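Shiela Dagdag apologizes twice for the coffee before we get to the planner she has been rewriting at Stuvine since June, and then there is no stopping her. "I loved the old one, I really did," she says, "but it would think for ages and then pick the silliest path around a spoon!" 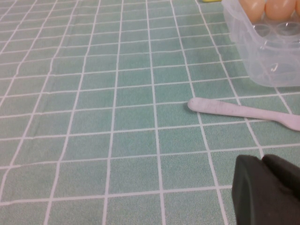
The new version replans 3 times a second, and she keeps every failed grasp in a log, 912 of them so far. "Clear plastic is still the hard part," she says. "The depth map just sees right through it, bless it, so we lean on the color image instead."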